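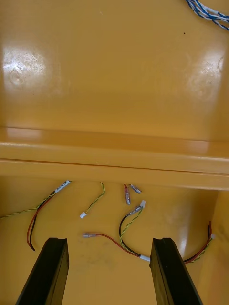

Clurska 7 is out. It's a small plain-text email client for Linux, FreeBSD and Haiku. Source and packages are on the usual mirror. Notes below for anyone upgrading. 1/8

The mail index has a new format. First start will rebuild it, and you can't go back to the old one afterwards. Copy your profile folder before you install. My own archive took 274 seconds on an old laptop.

Folder names with accents or spaces now sync properly. Alfie Nuttall sent the patch and the test folders, including one called Dağdelen that used to crash the sidebar every time. Thanks Alfie.

Colour themes moved from the config file to their own directory. Old themes still load – you'll get a warning in the log until you move them.

Bug 361 is closed (attachments over the size limit vanished without an error). Bug 558 is still open. If you use Irnine as your spell checker, turn off "check while typing" for the time being or replies will lag.

The Windows build is on hold. Wayne Birkett was looking after it and has changed jobs. If you can build with the current toolchain and have a spare weekend a month, send me a message.

Packagers: the licence file has been renamed to LICENCE.txt and the Trotusano library is no longer bundled. You'll need to list it as a dependency. Anything recent should do.

Next release will be bug fixes only. Translations for it close at the end of January, and the Turkish and Welsh files are the furthest behind – mostly the filter dialogue strings. 8/8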